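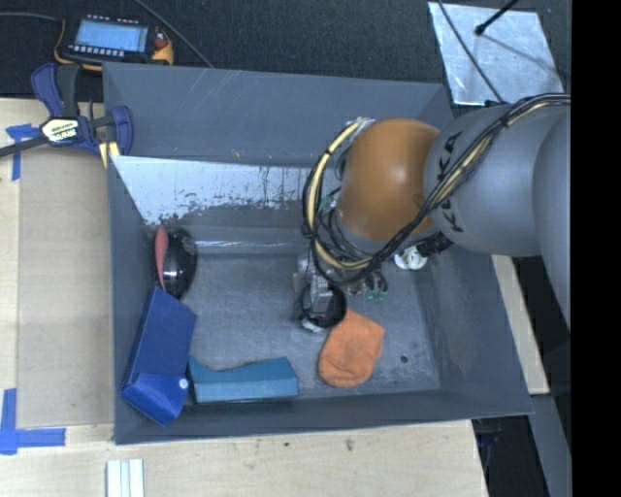 Zoila Giraldo
Second-year student, Materials and Packaging. Project supervisor: Modupe Bashir

Wear and Cleaning of Large Gray Bins: Report of the Spring Project

1. Why I chose this subject

In our department we use large open bins for mixed small things. Students put into them whatever the exercise needs: cups, pieces of cloth, clear packaging, small parts. Everybody looks at the things and very few people look at the bin. When I started my project I wanted to write about sorting. After the first week I changed my mind, and I asked my supervisor if I could write about the container itself. She said yes, on the condition that I keep it to surfaces and do not try to write about plastics chemistry.

2. What I looked at

The bin in the picture at the start of this report is gray, rectangular, with tall sloping sides and a flat floor. It shows nearly all the kinds of wear that I discuss, so I will come back to it several times.

I also looked at 7 smaller bins from the Nutcombe storeroom. They are used for dry goods and they stay on shelves, so they are a useful comparison. Wálter Ospina helped me to carry them and to keep the notes in order. For each bin I wrote down marks on the walls, marks on the floor, and how a damp cloth moved over the surface. I did not measure the depth of scratches because we do not have the instrument for this.

3. Kinds of wear

Fine scratches. On the large bin they are pale and thin, and on the far wall they are found near the upper edge. On the small bins I found them only at the corners. I think that they come from things being lifted over the edge, but I did not test it.

Worn patches. The far wall of the large bin has a bright whitish patch lower down, and its lower border is ragged and flaking. There are dark vertical streaks in it. None of the small bins has anything similar. In my first draft I called this patch "dirt", and Modupe Bashir corrected me. Dirt is something you can take away, and a flaking border is a sign of damage. I now use "worn patch" in the whole report.

Scuffing. This is the most common kind. The floor of the large bin is mottled with it, and the right wall is dull and blotchy. Scuffing makes it harder to judge if a bin is clean -- a mottled gray floor can hide dust very well.

Spots. There is one small dark round spot on the floor of the large bin. I mention it only for completeness.

4. Contents and visibility

A second question came during the work. How easy is it to see a small thing on a worn floor? This matters when a bin is emptied at the end of a session, because small pieces stay behind.

The picture is a good illustration. The orange fabric lying flat on the floor can be found at once. The black cup-like object is also easy, because it is dark and has a clear round rim. The small whitish, translucent piece beside it is a different case. The first time I looked, I missed it completely. The clear and green items are somewhere in the middle: the green helps the eye, the clear parts do not.

I asked Salma Benjelloun to empty one small bin and then the large one, without telling her what was inside. She left 2 pieces behind in the large bin, both of them transparent. In the small bin she left nothing. This is one person and one trial, so I do not make a rule from it.

5. Cleaning

I cleaned every small bin with warm water and a soft cloth, for 30 seconds on each wall. The fine scratches stayed, naturally. Light scuffing looked weaker at first and then came back when the surface was dry. I do not recommend hard brushes. I tried one on a corner of the oldest small bin and it made new scratches.

6. Suggestions

Empty the bin completely on Thursday, after the last group, and pass a hand over the floor. The hand finds clear pieces better than the eye.

Keep a short note of each flaking area and compare it every month. If small flakes are found among the contents, the bin should be replaced.

My notes on the small bins are in the department folder, sorted by shelf.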